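Ticket 41: Feeder skips the 5 a.m. portion (ferret cage, upper level)
Opened 2019-05-22 by Maricel Dimaculangan
Unit: Rudonholm dry feeder, firmware 2.11
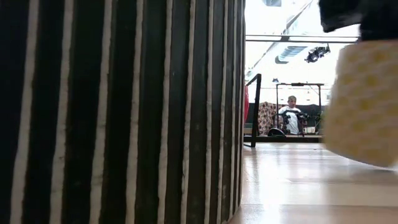
Symptoms
Evening portion drops on schedule. Morning portion is logged as dispensed, but the bowl is empty. Two ferrets, both eating normally by hand.

Steps tried
Reset clock. No change.
Replaced batteries. No change.
Emptied hopper, wiped chute, refilled with smaller kibble. Morning portion dropped.

Cause
Large kibble bridging above the paddle. The log records motor turns, not food weight.

Status
Pending. Keep on small kibble for 11 days, then close.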